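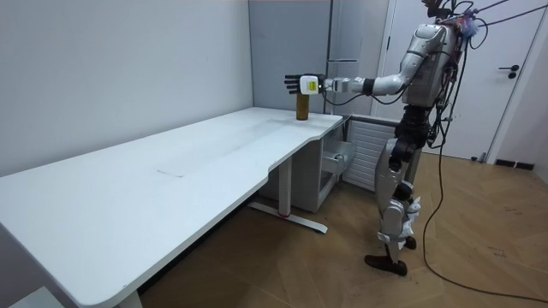

Long white desk with the curved cut-out at the front, bottle stood at the back right corner.

4. Placing the desk and clearing the top

This section covers the long Ravby desk with the curved front edge. It assumes the legs are already bolted on as in section 3. If the foot bars are still in the carton, go back.

4.1 Choose the spot. The Ravby sheet says the desk "suits any room," which is a generous reading of a desk this long. Measure the wall first, then measure the path from the door.

4.2 Lift the desk into place with 2 people, one at each end. Do not drag it. The sheet claims the foot bars glide on wood floors. We would not try that on a floor we had to give back in the same condition.

4.3 Leave a gap of 300 mm between the back edge and the wall if you plan to run cords behind it. The printed sheet asks for 500 mm, but we could find no reason for the larger figure.

4.4 Turn the curved cut-out toward the chair. The desk will stand perfectly well the other way around, and then the curve does nothing for you.

4.5 Press down on each corner in turn. If one rocks, loosen the leg bolts with a Phillips screwdriver, let the desk settle, and tighten them again. Try this before you fold up cardboard to put under a foot bar.

Note: The red accent where the leg meets the foot bar is not described anywhere in the Ravby sheet. Don't pull at it or paint over it until you know what you have.

4.6 Wipe the top with a damp cloth, then a dry one. White laminate shows gray scuffs and thin lines very easily, whatever the word "scuff-proof" on the carton may lead you to expect. Some marks wipe away and some are there to stay.

CAUTION: Do not use scouring powder or the rough side of a sponge. The Breltemeo cleaning paste sold alongside the desk is described as gentle. Test it on the underside first and look at the spot in daylight.

4.7 Put back only what you use. Bottles go at a back corner, upright, with the cap on. A tall bottle beside the cut-out is right where your sleeve goes.

Note: The rounded corners are kinder to the hip than square ones. They are still corners, so leave enough room to walk past.

4.8 Write the part number on the inside cover of this guide. For the long top it is 1743. The Illitberg parts desk will ask for it even if you have already given them the name of the desk, the color and the shape of the front edge.

Go on to section 5 for the chair and lamp.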